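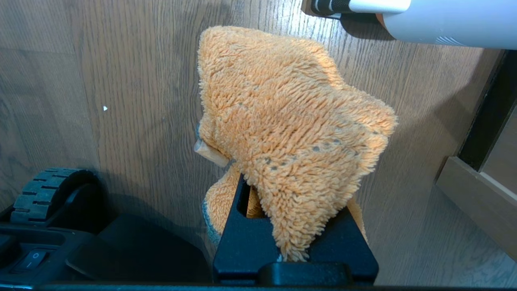 Soft things are the whole reason we started comparing grippers. Blocks and cups are fine, and we still use them for checking a new build, but a gripper that handles blocks beautifully can make a complete mess of a cloth. The shaggy orange one with the grey-blue border has become our favourite test piece. It bunches up, the long pile hangs down over the front of the gripper, and from the wrist camera you often see a big fluffy mound and very little of the jaws underneath. We get a lot of messages about the trials, so the answers are collected on one page. Last updated 5th January.

Which grippers are you comparing?

Two main ones. The Flurkine is a boxy black parallel gripper with rounded pads. The Grasteck is slimmer, with longer fingers and a softer covering on the tips. Both go on the same arm, the Jaunzems, which rides on a small wheeled base so that we can work on the floor as well as at table height. We also have a three-fingered gripper that Ferenc is building, but it isn't ready and its results aren't in any of the tables.

Who does the trials?

Ferenc Csizmadia looks after the arm and all the mounting plates. Inese Petrauskas wrote the controller side and most of the scoring script. I do the driving, the washing and these pages. We work out of a shared unit at Londmont and take the kit home when we want a real floor under it.

How many grasps have you done so far?

1,605 with the two main grippers together. Of those, 565 were on cloths of one kind or another, and those are the ones people ask about most. We're hoping to get the cloth number up a good deal this year, now that swapping grippers has become quick.

What counts as a success?

The gripper closes, lifts the thing clear of the floor, carries it to the drop area and lets go. All of that has to happen in one go. If the cloth comes up but a corner is still dragging, it goes down as a partial. We argued about that for most of December! A dragging corner is no problem at all on a bare floor, but it will pull other things along with it on a table, and in the end we decided to keep the stricter rule and give partials their own column.

Letting go counts too, and it deserves more attention than it gets. Shaggy cloth likes to stay put. The Flurkine opens wide and quickly and usually sheds it. The Grasteck's soft tips hold on to the fibres a bit, and you sometimes need a little shake at the end.

So which one is better?

For cloth, on our floor, with our arm – the Flurkine, by a margin that surprised me. I had been sure the long fingers would win. What the Flurkine does so well is take a narrow pinch and keep it. You don't need a big handful. A thin fold between the pads is plenty for a cloth of this weight, and the rest can drape wherever it likes.

For anything small and hard, the Grasteck is lovely. Clothes pegs, bottle tops, pencils, corks, it just picks them up. If I could only have one for a tidy-the-floor robot I'd still be torn.

Why such a fluffy cloth? Wouldn't a tea towel be a fairer test?

We use tea towels as well. A tea towel lies flat, and the hard part is getting hold of it in the first place. The fluffy cloth is the other way round: it is easy to get hold of and hard to get hold of well. The pads can close on nothing but pile, and then it either slides out or comes up by a few loops. It also changes shape every time you put it down, so you can't learn one lucky approach and repeat it.

It's good for the camera work too. The one we use has rows of small grey-brown dots on the orange, and a border in a different colour, and both give the software something to follow when the cloth folds over itself. A plain cloth in a single colour was far harder for us.

Where is the camera, and can it see enough?

It's at the wrist, looking out past the gripper at the floor. You get the top of the gripper low in the picture, the floor ahead, and often one of the base's wheels off to the left. With an empty gripper the view is excellent. Once you've picked up something bulky it is much worse, and with the fluffy cloth you can lose a large part of the middle.

We've tried three things about this. Moving the camera higher gave us a better view over the load and a worse view of the pads when closing. Adding a second camera on the base worked well, but Inese then had two pictures to line up and the whole thing ran slower. The third was simply to lift the arm and turn the wrist a little before driving off, so that the load hangs more to one side. We use the third one now. It costs nothing and I wish we had tried it first.

Do you clear the floor before a run?

Partly. Anything that could jam a wheel gets picked up. We leave the ordinary household stuff where it is, appliances included, and we leave the odd bit of fluff, too. Door thresholds are the thing to watch on the driving side. The wheels have deep tread blocks and will climb a low one happily, but the arm bounces as they do it, and a light pinch may not survive the bounce.

What about wood-grain floors?

Great for grip, slightly annoying for vision. The grain makes long streaks and the knots make dark spots, and an early version of the controller was very keen to pick up a knot. Bright patches and deep shade on the same floor don't help either. Inese's fix was to compare two views taken from slightly different heights before deciding that something is really an object. Knots stay flat, and cloths don't.

How hard do the grippers squeeze?

As little as we can get away with. We set the force at the start of a session using a folded tea towel and leave it there for the whole set, the same for both grippers. Early on we let the controller choose the force each time and the results were impossible to compare. If you have a gripper with no force setting, you can limit the motor current instead, and that gets you most of the way there.

Does the cloth get caught in the gripper?

Yes, now and then, and we log it. Long fibres find their way into any gap near the moving parts. Out of all the cloth grasps we had 57 where somebody had to free the pile by hand before the next run. Nearly all were on the approach from directly above. Coming in at a slant helps a lot, and so does closing a little more slowly.

Please switch the base off before you put your fingers anywhere near it. Ours has a rocker switch low down on the body, marked O and I, and we use it every single time, even for one stray thread.

How long does it take to swap grippers?

Roughly 6 minutes with Ferenc's plate. Before the plate it was most of a tea break, with a lot of hunting for dropped screws. The slow part now is checking the camera again, because a small change in the gripper's height shifts everything the software believes about where the floor is. Don't skip it. We did, once, and spent an afternoon blaming the Grasteck for something it hadn't done.

Did you drive it by hand or let it run by itself?

Both, and the tables keep them apart. In the hand-driven runs I'm on a pair of sticks, watching the wrist view. In the others, the controller picks the grasp point and does the lot. By hand, the two grippers are much closer together, as a person very quickly works out what each one likes. The gap opens up when the controller is in charge. I find that fascinating! The Flurkine forgives a sloppy grasp point and the Grasteck doesn't, so part of what we measured is how good our own software is.

Can I use your scoring script with a different arm?

Yes. It only wants a start time, a close time, a release time and a result for each run, and it doesn't care what produced them. There's one column for notes. Use it, please. Half of what we know about cloth came out of notes such as "came up by the border" or "only pile".

Grabbing the border, by the way, is the best trick we've found. A hem is thinner and firmer than the pile next to it. When the controller can see any trim at all, it goes for that first, and only tries the middle if the border is tucked under.

Which object should I start with?

A sponge. It's soft enough to teach you about force, it holds its shape, and you'll get a good run of successes on the first day, which does wonders for morale. Move on to a folded flannel, then a flat one, and leave anything shaggy until you trust your camera setup.

Will you test suction?

On cloth, probably not. We borrowed a suction cup for a weekend and it did nicely on boxes and hardly anything on pile. There might be a short page on it once we've tried smoother fabrics.

My gripper isn't on your list. Would you try it?

We'd love to, if it weighs less than the Flurkine and has a bolt pattern Ferenc can make a plate for. Write to us with a drawing of the mounting side. We can't promise a date, and we publish whatever we find, good or bad. If you'd rather run it yourself, borrow our object list and send us your log. Two people have done that already and Inese is adding their results to the next set of tables.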